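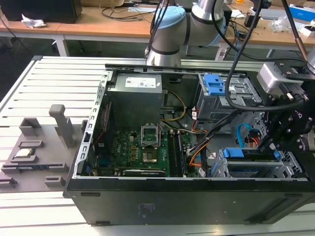 Fig. 5: Case on its side, cover off, socket frame raised.

Gruken Desktop Refurbishment Guide
Section 5: Getting to know the inside of the case

Before you fit anything, do spend a few minutes simply looking. It is time well spent, and you will feel much more at home once the work begins in earnest.

1. Shut the computer down, switch it off at the wall and unplug every lead. Press the power button once more and hold it for 5 seconds.

2. Lay the tower on its side on a firm, level surface and lift away the side cover. Put the screws in the Allside tray, or a saucer if you haven't one to hand.

3. Find the power supply, the grey box with the white label. Jot down what the label says, as you will want it when you reach the parts list.

4. Follow the yellow wires out from the power supply and across the case. Ease them gently to one side — they needn't be unplugged just yet.

5. Now look for the drive bays. The blue plastic parts are there for your fingers, so please don't go at them with a screwdriver.

6. Last of all, come to the processor socket on the green board. With the silver frame standing up, check that the socket is empty and free of fluff.

CAUTION: Never touch the inside of the socket, however tempting a stray speck may be. A soft puff from a hand blower is all it needs.

Note: If your cables carry little white tags, leave them on. You will be glad of them when you get to Section 6.

Guide revised 08/01/2020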